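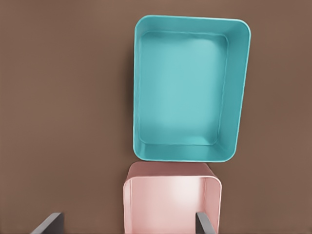 Éloge du rangement imparfait

Il y a des gens qui rangent comme ils respirent, et je les admire beaucoup, de loin, comme on admire les nageurs en eau froide. Moi, je range par accès. Cela me prend d'ordinaire en février, quand la lumière revient juste assez pour montrer la poussière, et cela dure un week-end, parfois moins si le téléphone sonne.

Cette année, j'avais décidé de m'attaquer au grand tiroir de la cuisine, celui que toutes les familles possèdent, je crois, et qui n'a de nom dans aucune langue. J'y ai trouvé des bougies d'anniversaire à moitié fondues, une clé de l'ancien appartement de la rue Zeman, 2 tournevis identiques que je croyais perdus l'un et l'autre, et des élastiques, mais alors des élastiques ! de quoi ficeler tout le courrier du quartier. Il y avait aussi un ticket de caisse de la quincaillerie Zultov, tellement pâli qu'on n'y lisait plus que le total. Je l'ai gardé. Ne me demandez pas pourquoi.

On nous répète depuis des années qu'il faut se séparer de ce qui ne sert pas. J'ai lu, dans un magazine de salle d'attente, qu'un foyer bien tenu ne devrait pas contenir plus de 800 objets, et je suis restée songeuse tout le temps de la consultation -- compte-t-on les petites cuillères une par une ? et les boutons ? J'ai peur qu'avec les boutons de ma grand-mère, qui dorment dans une boîte à biscuits, je sois déjà hors la loi. Il y en a bien quelque 300, et je n'en ai pas recousu dix dans ma vie.

Or cette boîte, je l'ouvre. Pas souvent, mais je l'ouvre, j'y plonge la main, et j'entends le bruit exact des mercredis à Rasotano, quand il pleuvait sur la véranda et qu'on nous donnait les boutons à trier par couleur pour avoir la paix. Le soir, on mélangeait tout de nouveau. Le tri n'avait servi à rien et nous avions passé un après-midi délicieux.

Je me méfie donc un peu des intérieurs où chaque chose a sa place. J'y suis bien reçue, j'y bois d'excellents cafés, mais je ne sais jamais où poser mon sac. Chez une amie de Zerelum, au contraire, il faut déplacer une pile de journaux pour s'asseoir, et l'on tombe toujours sur un article qu'on avait manqué, et la conversation part de là.

Mon tiroir, pour finir, je l'ai refermé presque comme je l'avais trouvé. J'ai jeté les bougies les plus courtes et les élastiques cassants. Les tournevis sont restés ensemble.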